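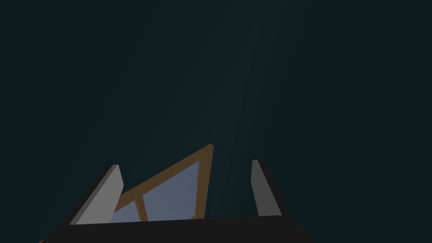
Deleting Customer Records at a Small Online Retailer
Project report, Data Protection and Society, spring term

1. Background

Our group looked at how a small company handles requests to erase personal data. Large firms have legal departments for this. Bullholm, a mail-order shop for bicycle parts, has 15 employees and one shared inbox. The company gave us access to its written procedures and let us interview staff in February. We didn't see any customer data ourselves.

2. Method

We read the privacy notice, the retention schedule and the contract with Driton, the company that hosts the order database. We then followed 77 closed erasure requests through a log from which names and addresses had been removed. For each one we noted the date received, the date closed and the systems that had been checked.
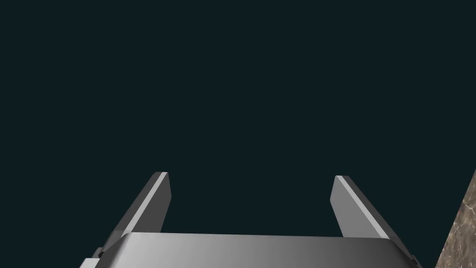 The log had a column for backups, but it was blank in most rows. We asked about this in the interviews and were told that backups are overwritten every 30 days, so staff don't treat them as a separate step. The privacy notice says nothing about the delay.

3. Findings

Most requests were closed on time. The late ones had one thing in common - the customer had also signed up for the newsletter, which is sent through a separate service called Baretti. Deleting an account in the order database doesn't remove the address from the mailing list. Someone has to do that by hand.

Invoices are a second problem. Bullholm keeps them for tax reasons, and customers are told this only if they ask. We think the confirmation email should say which records stay and for how long.

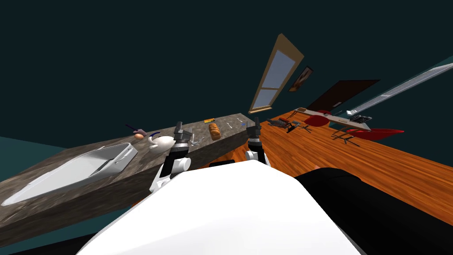 Dirk Wendt disagreed with us on the last point when he read the draft. He said a longer email would bring in more questions than the inbox can handle, and that a link to the retention schedule would be enough. We have kept our recommendation but added the link as an alternative.

4. Limits

We studied one company, and the log was filled in by the same people whose work we were checking.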